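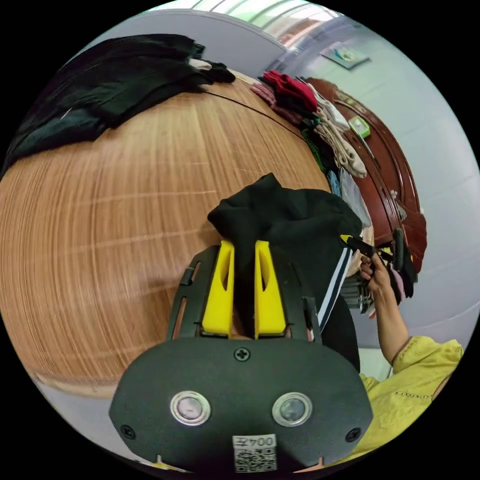
Freeing a Gripper That Has Swallowed a Sleeve

Print this page | E-mail this page

Last revised 12 July 2022

If you work with the hand-held grippers on laundry and folding tasks, sooner or later the fingers will stop partway and refuse to open or close, and when you look closely you'll find a pinch of cloth, or a thread, or a wad of lint the size of a pea, pulled into one of the slotted side rails. It happened to me in my second week and I made a thorough mess of it (more on that below), so please read this through once before you start tugging.

The page covers the yellow-fingered hand-helds only. If the jam is on the arm-mounted gripper on the Jernier bench, leave it alone, hit the stop, and go find Marianna Jasińska or me.

What the jam feels like

Usually you'll notice the squeeze getting heavy. The fingers come together as far as the cloth and then feel spongy, and when you let go they stay where they are or creep back slowly. Slippery linings and thin jersey are the worst for it. A dark garment on a dark rail makes it harder still, and with a black track jacket I have stared straight at the jammed spot and not seen it, so do use a lamp.

A second kind of jam has no cloth in it at all. The fingers move, but one of them lags and they meet crooked. That is nearly always lint packed at the end of the rail. Skip down to "Cleaning the rails" for that one.

Before you touch anything

Stop the recording. Tell your partner out loud that you are stopping, especially if you are both working the same pile, as the other person may still be pulling on the far end of whatever you're holding. This is how I got my pinched thumb: I had my left hand inside the fingers picking at a hem, my partner lifted her side of the bathrobe, the jam let go all at once, and the fingers shut on me. No great harm done, a blood blister and some language, but we've had two people do the same since then and I'd like you not to be the next.

Then switch the gripper off and wait for it to go quiet. Rest it on the table with the fingers pointing away from you. Gather up the rest of the garment and lay it beside the gripper so that its own weight isn't dragging on the caught part. A wet towel will pull a surprising amount.

Getting the cloth out

1. Find which rail has hold of it. Follow the tightest fold back from the fingertips toward the housing, and it will generally lead you there.

2. Put the plastic wedge (in the lid of the Fatico toolbox, and please put it back there) between the two fingers so they can't close. Don't use a pen. Pens roll.

3. Take hold of the cloth as close to the rail as you can get and slide it along the slot, toward the fingertips. Don't pull it straight out sideways, tempting as it is. The edge of the slot will cut a knit, and then you have a jam and a hole.

4. If it won't slide, back the finger off with your thumb a tiny amount and try again. A little back and forth works far better than one big heave. I'd give it seven or eight tries before moving on.

5. Still stuck? Snip the loose thread if it's only a thread. If it's the fabric itself, and the garment is one of ours from the practice bin, go ahead and cut it free with the small scissors. If somebody lent it to us, stop and ask them first. Ariel Espiritu's good cardigan is the reason for this rule and we still hear about it.

6. Take the wedge out. I write this as its own step because I have switched on with the wedge in.

Cleaning the rails

Run the soft brush down each slot from the housing end outward, turn the gripper over, and do the same from the other side. Tweezers for anything that's wound itself up. No oil, please, however stiff it feels, as oil and lint make a sort of felt that took me most of an afternoon to scrape out. Wipe the yellow fingers with a dry cloth and have a look around the edges of the long cutouts, where threads like to hide.

The screws on the rear housing stay put. You don't need to open the housing for any of this, and if you think you do, it's a job for Marianna.

Checking it before you go back to work

Switch on and open and close it empty 13 times, slowly. You want the same feel every time and the fingers meeting evenly. Then try a plain cotton T-shirt, a single layer, lifted and let go. If the shirt drops cleanly you're fine. If it hangs on one finger, brush the rails once more, and if it hangs again, put the red tape on and set the gripper on the Vadik shelf.

Write the jam in the log, with the number off the gripper's label (004, say, from the one that reads 004号), the kind of cloth, and which rail. Don't scrub the label when you're cleaning, by the way, the QR code next to it on 003 is hardly readable now and we have to type everything in by hand.

Also mark the recording as a bad take. The Jernier folder has a "jam" tag for it. A take where the fingers stuck and the person kept on going looks fine at a glance, and back in February we let a whole batch through and had to go over it all again.

Making it happen less

Grip a fold and leave the cut edge alone where you can. Come in with the fingertips and keep the cloth out near the tips. When it bunches up deep between the fingers, set it down and take it again. Shake out fleece before you begin. And brush the rails every 500 grips or at the end of your shift, whichever comes first, even if nothing seems wrong.

Questions to Marianna, or leave a note on the shelf.

Print this page | E-mail this page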